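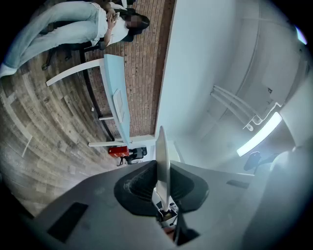

To: Rarnton shared rooms list
Date: 12 January 2020
Re: Re: tables for the long room, again

Quick one, I'm between two other things so forgive the shorthand.

Replying to the message below, my bits first, original quoted at the bottom.

Tables. I vote we keep the light blue tops with the white legs. Yes they show every pen mark. They also wipe clean in two seconds and they go fine with the brick. The Plandier ones people keep linking are 280 each before delivery and the tops are dark, and a dark top in that room in winter is going to look like a cellar. We have one long wall of reddish brown brick already, we don't need more dark.

If the complaint is wobble — that's the feet, not the table. Turn the little screw feet. I did two last month, took me less time than this email.

Chairs. Different story. The black ones along the brick side are ok for an hour, then your back knows about it. The office chair is everybody's favorite and there is a reason it never stays where you put it. I'd rather put money into chairs than tables. Pestach had a stacking one with a padded seat, I sat in it at their store and liked it, didn't write down the model, sorry. Will go back.

Floor. The planks are holding up. Mixed grey and tan and brown hides a lot, maybe too much, I keep finding scraps of paper after people swear they swept. Please do the strip between the table and the wall, the broom doesn't get in there unless you pull the table out. Felt pads under anything that gets dragged. There is a bag of them in the drawer, use them.

Lights. The fluorescent is too blue for me, always has been. I know some of you like it for reading. Could we try a warmer tube in one fitting and leave the rest alone until May? Cheap experiment. If everyone hates it I'll put the old one back myself.

White pipes up top: leave them white. Somebody floated black paint. No. They dissapear against the ceiling now and that's what you want from pipes.

Money. We have 2421 in the room fund as of this morning. The full list below comes to 3000, so something has to go. Take the tables out and we're fine, with enough left for the tube and a decent doormat. Thats my whole argument really.

Can people answer by replying to the list and not just to me, I can't keep forwarding.

> From: Rarnton shared rooms list
> Re: tables for the long room, again
>
> Hi all,
>
> Following up on the walk round. Things that came up:
>
> — Replace the tables. Several people find them unsteady and the light tops mark easily. Plandier has a dark one in the same length.
> — Replace the chairs, or at least the worst of them. Trindade quoted 992 for a set, delivery included, but they want an answer this month.
> — Lighting is harsh in the evening. No proposal yet.
> — Paint the pipes? Black was suggested, to make a feature of them.
> — Floor is in good shape, no action.
>
> I'd like to order everything in one go so that we only have to clear the room once. Please say if you object to any item, and if so what you'd do in its place.
>
> Thanks

PS — on the Trindade quote, does that include taking the old chairs away? If not I want that asked before anyone says yes. Last time we had them stacked in the hallway for weeks.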